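Gornard benchtop by Nirkeveo: my review after seven months of actual cooking on it

I put off writing this because I wanted to live with the thing first. Too many benchtop reviews are done the week it goes in, when everybody's still in love and there's nothing on it but a bowl of lemons.

So, some background. Our kitchen had the original cream benches from when the place was built, with a burn mark near the stove in the shape of an iron. We'd been talking about replacing them for years and then the sink started lifting, which settled the argument. I looked at proper stone, nearly choked at the quote, looked at timber, got talked out of timber by my sister (she oils hers every few months and resents every minute), and ended up with a Nirkeveo brochure on the fridge.

The Gornard range comes in a few greys and a sort of sandy one. We went with the mid grey, polished top, with the thick speckled edge. You can get a thinner edge for less but I'd seen both in the showroom and the thick one looks far more solid, like it's holding the kitchen down. The sample chip they post you costs nothing, but they charge 199 for the measure and template visit. You get that back off the final bill if you go ahead. Ours came in just under 4000 all up, with the sink cut-out and taking the old benches away. Not cheap! But it was the middle quote of the three.

Fitting was done by Thierry Besnard, who contracts to Nirkeveo in our area, and I'd ask for him again in a heartbeat. He turned up at seven in the morning in July, in the dark, with frost on the ute, and was done by mid-afternoon. He found out our back wall isn't straight (of course it isn't) and spent ages scribing the back so the gap didn't show. He also swept up, which my plumber has never once managed.

Now, the good stuff. It's really tough. I've dropped a cast iron lid on it, I've had turmeric sitting on it overnight, I've had two kids doing slime at one end while I rolled pastry at the other. Turmeric came off with dish soap and a bit of patience. Beetroot, no trouble. Red wine, no trouble, and I have tested that one thoroughly. Pastry is a joy on it because the surface stays lovely and cool, and dough lifts off without that awful scraping you get on old laminate.

It's a nice depth, too. We went for 600 along the sink wall and 670 on the other run, where I wanted room for the mixer with space left in front of it to work. If you've got the floor for it, get the extra. It doesn't sound like much on paper and I notice it every single day.

The not so good. You have to use a trivet, full stop. The care booklet is very firm about hot pans and I haven't been brave enough to find out what happens. The booklet also wants you to buy their Ametepe cleaner, which smells like a dentist's and left streaks every time I used it. I've gone back to warm water, a drop of detergent and a dry microfibre cloth and it looks better than it ever did with the fancy spray. I tried the Ganura sealing wipes as well – a friend swears by them – and couldn't see any difference at all, so save your money.

Customer service was a mixed bag. Lovely on the phone before I paid, a bit slower afterwards. I emailed about a replacement care booklet and waited almost a month for an answer, and the answer was a link to a page that didn't load.

Would I buy it again? Yes, with one change, and it's the finish. If you're the sort of person who can walk past a smear, get the polished and enjoy it. I'm not that person, and I should have known that about myself before I signed anything.
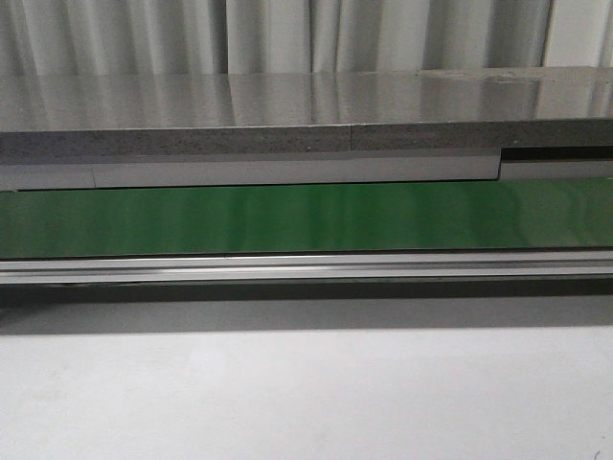 The matt version of the Gornard is the same price, so it comes down to what you can put up with. Polished gives you loads of light, and on a grey morning that's worth having in a kitchen that faces the wrong way. But it's a mirror, basically. Put it in front of a curtain and you get every fold back again in streaks, and any little smudge sits there as a dull patch in the shine. The speckled edge is the opposite, it's got a matt, grainy look and the flecks hide all sorts of sins. The join on the front edge is a thin upright line, and I was dreading it before the fit, but I stopped noticing it within a week. If they'd do the whole top in that edge finish I'd be first in the queue. Four stars from me, and the missing one is half for the fingerprints and half for that email.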